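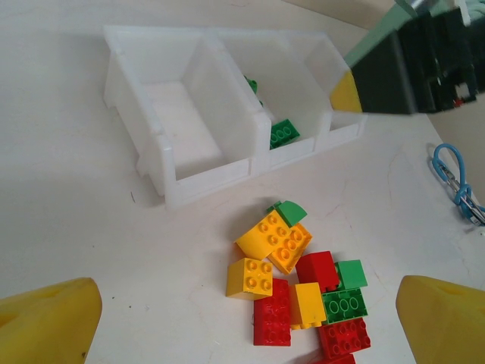 The pile, the bin and two arms, as seen from one of the wrists.

Ask a parent how long it takes to put away a handful of toy bricks and you will hear a number somewhere between a minute and adulthood. Ask the software team at Drenley and they open a spreadsheet.

Drenley writes planning software for robots with two arms. Its main product, Rament, decides which arm should do what, in which order, and how to keep each one out of the other's way. The arms are bought in. The table is a table. Everything the company sells is in the deciding, and for most of the past year the deciding has been about where chunky plastic bricks should go.

The job sounds like something you'd give a four-year-old to keep them busy: sort by color, one color to a compartment. Rament looks at the pile, picks a brick, picks an arm, works out a path and goes. Then it looks again, because bricks that lean on each other tend to shift once you take one away. The early version didn't bother with the second look. It made one excellent plan at the start and stuck to it like a man who won't ask for directions, closing its fingers with great precision on a spot where a brick used to be.

So the team rewrote it to plan in short bursts. Each burst considers 165 possible grasps, throws out the ones that would bump a neighbor or the other arm, and scores what's left. A grasp that looks sure but sits in the middle of a heap often loses to a dull one at the edge. Watching it work, you start to feel it has opinions about heaps.

Color was meant to be the easy part. It was left to Prunis, the perception module, which was tuned on clean images and then met real ones. Yellow has been the trouble. The bricks come in a lemony yellow and a deeper one that leans toward orange, and the fingertips are yellow too. For two weeks in December, Prunis would now and then report a large, promising brick in the lower corner of its view, and Rament would solemnly try to pick up its own finger. The cure was a mask telling the software which parts of the view are itself. The bug report, titled "self-esteem," is still pinned in the team's chat. 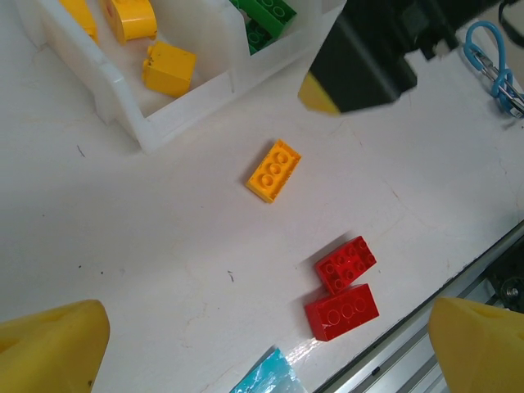 Yellow in one compartment, green next door. The orange-yellow brick on the table is the sort that keeps Prunis busy.

Then there's the frosted plastic. A see-through wall is a rude thing to put in front of a depth sensor, which may see the wall, the brick behind it, or a sort of average of the two that exists nowhere on earth. Drenley's answer was to stop asking. The planner now keeps a plain geometric model of the bin, fits it to whatever rim edges it can find, and treats the walls as solid whether or not the sensor believes in them.

Sharing the space is the part the engineers like to talk about, at length, over lunch. Both arms want to be above the bin at the same time. Rament handles this with reservations, much as a restaurant would: an arm books a chunk of air for a slice of time, and the other waits or finds something else to do. Under the first set of rules the arms were so polite that each waited for the other, and a test run left overnight had moved 16 bricks by morning. A tie-breaker fixed it. The left arm goes first. There was a debate about fairness, and the left arm won.

The current yardstick is a set of 1,000 simulated piles, replayed after every change to the code. When I visited, 203 of them still ended with at least one brick in the wrong place or left on the table. A trial version is due at Gilani, a packing firm, in the spring. It doesn't handle toys, and has asked twice whether the thing can do boxes.

The team says boxes should be easier. They said that about color.

Last updated: February

Comments

brickdad: My kids also reserve a chunk of air. It's the floor they won't share.

tworavens: We had the same deadlock with two arms on a shared conveyor. A fixed priority works until the favored arm faults while holding its reservation. Do they time them out?

m_harrow: 203 out of 1,000 is better than my house.

plainoldsort: Would like to know how many of the failures are the two yellows. Couldn't they just buy different bricks?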